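Apuntes de la sesión 2: personajes secundarios en la animación fantástica

Retomamos a Vörös, el dragón guardián de Fellska, que tanto os gustó el otro día. Empieza como villano torpe y acaba —después de muchas vueltas— cuidando la biblioteca.

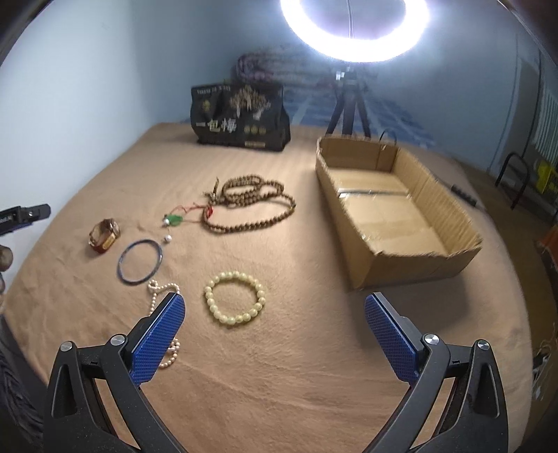
Fijaos en que el cambio ocupa hasta 16 episodios, una paciencia rara en una serie infantil.
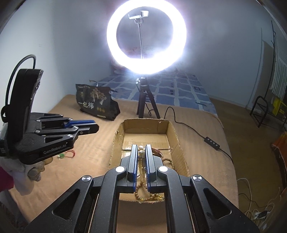
Plelum, en cambio, cambia de bando en una sola escena, y a mí me sigue pareciendo precipitado. 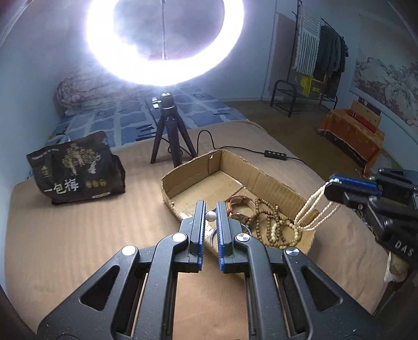 Foto: archivo Codano

Para julio, traed leído el guion del episodio 105, por favor.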